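Magazine > Workspaces > Surfaces

Search articles, issues, authors Search

The Case for the White Bench

Pale worktops show every mark, and a growing number of small workshops are choosing them for that reason
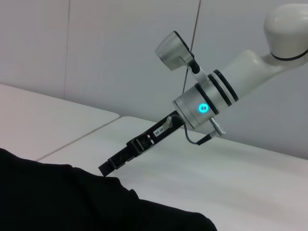
A white tabletop with a large black object in the foreground.

A white surface has one technical advantage over every other color: contrast. Dark screws, cable offcuts and graphite dust register on it at a glance. On gray or wood-tone tops the same debris can sit through a full shift before a sleeve picks it up.

Veronika Pfister has specified benches for the Jullow workshops in Wirham since the first unit opened. Her current schedule lists 233 tops, all white, all with a matte finish. Gloss was dropped after the first order. Under overhead lighting it produced glare at seated eye height, and fine scratches caught the light from the side.

"A matte top scratches as well," Pfister says. "The scratch has less to say for itself."

Maintenance is simple but has to be regular. The Jullow routine calls for a dry microfiber pass at the end of each shift, then a damp wipe with neutral detergent. Solvents are kept for adhesive residue and applied to the cloth. Abrasive pads are prohibited. A pad removes the stain and the finish together, and the polished patch it leaves collects dirt at a different rate from the surface next to it.

Black equipment presents the opposite problem. Housings and bases in black hide grease and show pale dust, so a bench that mixes the two colors needs two inspections. Nga Nông, who runs the fitting shop at Khúc, has her staff check the top from above and the black items with a flashlight held low. Cables are lifted before wiping. Anything heavy is raised to be moved, never dragged, and stands on felt or thin rubber. Some rubber compounds stain pale laminates permanently, and Nông tests each new batch of feet on an offcut through the month of June, when the shop is warmest.

Cost is modest. Iden, which cuts tops to order, charges Khúc 332 for a standard size with sealed edges. Nông's oldest top has been turned end for end once and refinished 4 times at the front edge, where forearms rest. She expects to replace it next year with the same part number.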